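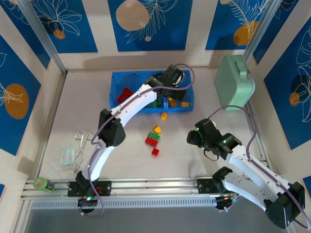 A reader wrote in after the last post to say that anyone who takes 46 days to pick a wallpaper doesn't want wallpaper, and should paint the hallway white and go outside. I've read the comment several times. I'd like to be offended by it, but I've been standing in that hallway since January holding scraps of paper up to the light switch, and I have to admit the reader has a point about the going outside.

So, an update. There is still no wallpaper.

When I left off I had narrowed it down to green stripes or "something with leaves." The stripes are out. I taped a sample by the front door, and within a day I'd learned that my hallway leans to the left. It has probably leaned since it was built, and I lived with it happily until I gave it a ruler. If you have an old house and you're fond of it, keep stripes away from it.

That leaves leaves. I hadn't understood how much of the wallpaper business is leaves. There are jungle leaves, hotel bathroom leaves, leaves with a parrot (the parrot costs extra), and leaves so small and gray that from the stairs they look like mold. The kind I keep going back to is plain white outlines on blue, with a big orange circle thrown in here and there so it doesn't get too much like a garden club. I could walk past that with groceries every day and not get tired of it. I could also see myself hating it by spring. This is how you get to 46 days.

I drove out to the wallpaper place in Gedulthorpe to settle the matter in person. They keep the books on a long table under a skylight, so everything looks wonderful, and then you take it home to a hallway with one bulb. I came back with 13 samples and a headache. The one I liked best was a Wikström, and I liked it a lot right up until I turned it over and did the arithmetic. For my hallway it came to $496, paper only. The runner-up was $311, and if I stood far enough back I couldn't tell them apart. My hallway doesn't let you stand far enough back. It's a hallway.

Then there's the pattern repeat, which I'd been skipping over in the descriptions the way I skip the safety card on a plane. A big leaf has a big repeat. A big repeat means you throw away a lot of paper lining up the leaves, so you need another roll, and the extra roll should come from the same batch or the blue will be slightly off. I learned this from the woman at the counter, who was very kind and had clearly given the speech before. She also sold me a tub of Treltent paste, for paper I hadn't bought. It's under the sink now. I think of it as a deposit on my character.

Meanwhile the old paper has been coming off in patches whenever I'm on the phone. Under it is a mustard color, and under the mustard is a pink that whoever lived here before must have chosen on purpose, maybe after 46 days of their own. There's a pencil note by the coat hooks that says "start here." I haven't.

A few of you asked about hiring someone. I called a paperhanger over in Tukham who quoted me a fair price and then asked whether the walls were straight. I said "mostly." There was a long pause, and he said he'd have to come look.

He's coming at eight in the morning. I've taken down the striped sample so as not to prejudice him. The leaf ones are still up, all down the left side, and the tape is starting to take the mustard with it.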